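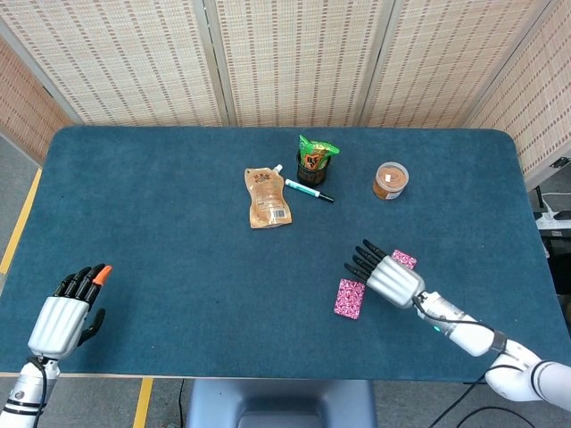
Filz

Filz ist ein textiles Flächengebilde aus Fasern, die ohne Weben oder Stricken miteinander verbunden sind. Die Herstellung wird als Filzen bezeichnet. Im engeren Sinn steht das Wort für Wollfilz, im weiteren Sinn auch für Nadelfilze aus Chemiefasern.

Eigenschaften

Filz hat keine ausgeprägte Fadenrichtung und franst an Schnittkanten nicht aus. Er lässt sich deshalb ohne Saum verarbeiten und in beliebige Formen stanzen. Wollfilz dämpft Schall, isoliert gegen Wärmeverluste und nimmt Feuchtigkeit auf. Seine Rohdichte hängt von der Faserfeinheit und der Dauer des Walkens ab. Weiche Sorten werden als Meterware gehandelt, harte Sorten meist als Platten.

Wolle ist anfällig für den Befall durch Kleidermotten und Teppichkäfer. Bei Kontakt mit starken Laugen wird die Faser geschädigt.

Herstellung

Beim Nassfilzen wird gekämmte oder kardierte Wolle in dünnen Lagen kreuzweise ausgelegt, mit warmem Seifenwasser benetzt und durch Druck und Reibung bewegt. Die Schuppen der Wollfaser stellen sich dabei auf, und die Fasern wandern ineinander. Das anschließende Walken verdichtet das Material, wobei die Fläche deutlich schrumpft.

Beim Nadelfilzen durchstechen Nadeln mit Widerhaken das trockene Vlies und ziehen einzelne Fasern in die Tiefe. Das Verfahren eignet sich auch für Fasern ohne Schuppenstruktur, etwa Polyester. Industrielle Nadelmaschinen arbeiten häufig mit 800 bis 1000 Hüben in der Minute.

Verwendung

Aus Filz werden Hüte, Hausschuhe, Einlegesohlen und Taschen gefertigt. In der Technik dient er als Dichtung, Filter und Polierscheibe. Im Klavierbau werden Hammerköpfe und Dämpfer mit Wollfilz belegt. Zentralasiatische Nomaden decken ihre Jurten mit mehreren Lagen Filz.

Als Tischbelag ist vor allem dünne, glatte Ware von 2 mm Stärke gebräuchlich. Das Tuch von Billardtischen wird umgangssprachlich ebenfalls Filz genannt, ist aber in der Regel ein gewebter und geschorener Stoff.

Filzherstellung in Puvley

In Puvley bestand lange eine kleine Filzindustrie, die auf die Wolle der umliegenden Hochweiden zurückging. Die Walkmühlen lagen am Ikimar, dessen weiches Wasser sich für die Arbeit mit Seife eignete. Zur Blütezeit waren 13 Betriebe ansässig. Der größte war die Filzfabrik Kovács, die Hutstumpen und Sattelunterlagen lieferte und später auf technische Filze umstellte. Ihre Walkhalle ist erhalten und wird als Lager genutzt. Unter dem Namen Tundent wurde ein mit Leim versteifter Plattenfilz vertrieben, der vor allem an Schuhmacher ging.

Pflege

Staub wird mit einer weichen Bürste entfernt. Flecken auf Wollfilz werden mit kaltem Wasser abgetupft. Maschinenwäsche führt bei reiner Wolle meist zu weiterem Schrumpfen.

Siehe auch

Loden, Vliesstoff, Walkstoff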